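Skesance Gripper Comparison: data card

Maintained by Rianne Koster and Guðlaug Hjaltadóttir
Last revised Mar 24, 2025

Summary

Skesance is a small set of teleoperated recordings made to compare two finger designs on the same low-cost printed arm. The task is fixed: pick up a block and put it into the matching hole of a wooden shape sorter. Colour video, joint positions and commanded positions are stored for every attempt. The set is meant for bench comparison and is too small to train a general policy.

Grippers

arkness_flat: flat plate finger against a fixed jaw. Default in all configs.
hosville_pad: same outline with a 2 mm moulded pad. Needs its own zero offset, see calibration.

Both are driven by the same servo at the same current limit. Do not compare closing force between them from the logged current alone. The padded finger stalls earlier and the reading saturates.

Setup

The arm base is clamped at the table edge beside an aluminum extrusion rail. The sorter stands within reach on the far side of the arm from the rail. Blocks are started on the rail side, so each attempt includes a lateral transfer across the workspace. Servo wiring runs along the links and should be checked for slack before the wrist is driven to either limit. 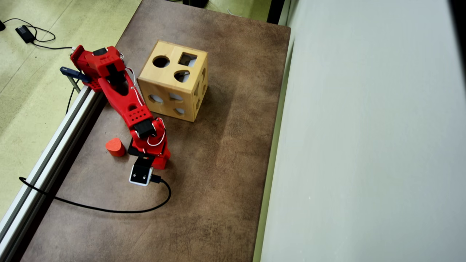

Figure 1. Arm low over the table, with a red block beside the gripper plate and the shape sorter behind.

Calibration

Run calibrate.py after every finger change. Offsets are written to calib/ under the gripper name and are not shared between the two designs. If the fingers report closed at more than 4 degrees, repeat the procedure before recording.

Contents

episodes/ one folder per attempt
calib/ offsets for each gripper
meta.csv operator, gripper, block shape, outcome

Joint data are logged at 10 Hz. Timestamps come from the host clock. Outcome is one of inserted, dropped, jammed or aborted, entered by the operator at the end of the attempt.

Known issues

Files from November use the old joint order, with wrist roll and wrist flex swapped. The loader corrects this if meta.csv has schema 2 or later.
Episode 11 has no commanded positions. It is kept for the video only.
Red blocks are close in colour to the printed links, and simple colour thresholding will merge the two when the gripper is near. Use the supplied masks.

Licence and contact

Recordings are released for non-commercial use. Printed part files belong to the Þrastardóttir repository and carry their own licence. Send corrections to Rianne Koster through the issue tracker.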